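Ukix opens its robot teaching room to Jodcombe residents

JODCOMBE – If you have ever tried to teach somebody to parallel park from the passenger seat, you have a fair idea of what goes on most weekdays at Ukix, where people have been guiding robot arms through small everyday jobs by remote control since May.

The company, which shares a building with the parts supplier Busov on Waweru Street, has now taken on 14 local residents as part-time operators, and there is room for a few more before the summer is out. An operator sits at a desk with a hand controller, moves the arm to an object, closes the gripper, lifts and lets go, and every motion is saved so that the robot's software can learn from it later on. A good shift comes to 70 recorded tries, and the library has just passed 3,000.

"You start out gripping that controller like it's going to run away from you," said Trinidad Paredes, who trains the new operators and is very patient with all of them. "Then one afternoon you notice your shoulders have come down – and that's when the recordings get good."

She likes a mixed bin, with hard things and soft things lying close together, and she is always glad when people bring in odds and ends from home.
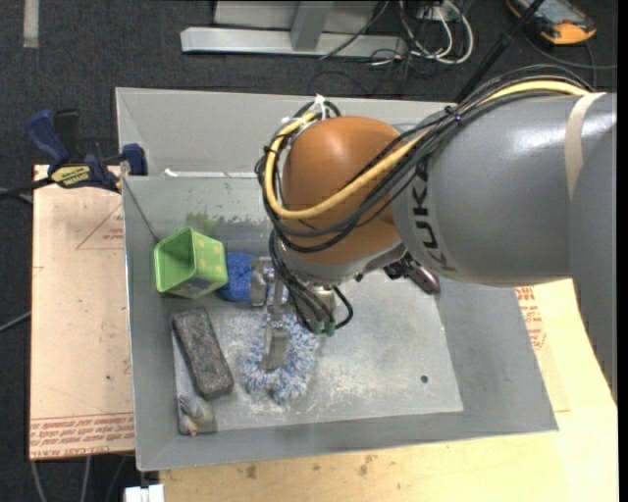
The gripper over a fluffy ring in the picking bin, with a green cup tipped on its side nearby.

Anyone over 50 is especially welcome, Paredes said, and no computer background is needed. Sign-up sheets are at the Ukix front desk through the end of July 2023.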